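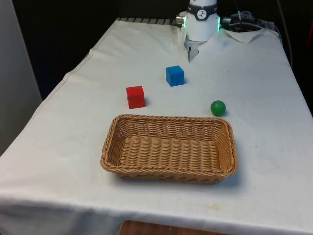
Chapter 6: Putting Two Grippers to the Test
By the Priltstead Robotics Text Group
11/27/20
Reading time: 2 minutes

Picking up a block sounds like the dullest job you could give a robot, and it's one of the best tests we have! In this chapter you'll run the same short pick-and-place task with two grippers, the Zamska and the Revuto, and learn how to tell whether one of them is really better or just had a good afternoon. Cubes offer flat sides that are easy to hold. A ball gives the fingers far less to work with, so small errors in position show up fast.

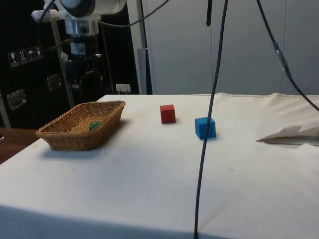 Figure 6.1. Test objects and basket, with the green ball in the basket.

Keep the controller settings fixed while you change grippers. Our first trials, in July, mixed results from two speed settings, and we had to throw out roughly 200 attempts (a painful lesson, but a useful one).

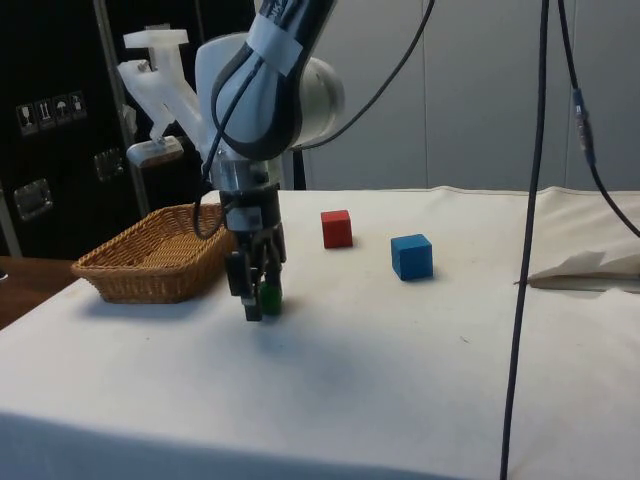
Finger clearance is the first thing to measure on any parallel gripper. You want enough room to come down over the object and not so much that the fingers bump its neighbors. With the fingers on either side of the green object and both cubes set farther back, there is space to work on the approach. Try closer layouts later, once your numbers settle down. Section 6.2 starts with the Wunderlich grip score, and it's a fun one to work out by hand.

Related chapters
Chapter 5: Where to Mount a Camera
Chapter 7: Tuning the Controller
Lab Sheet: Logging 2,000 Grasps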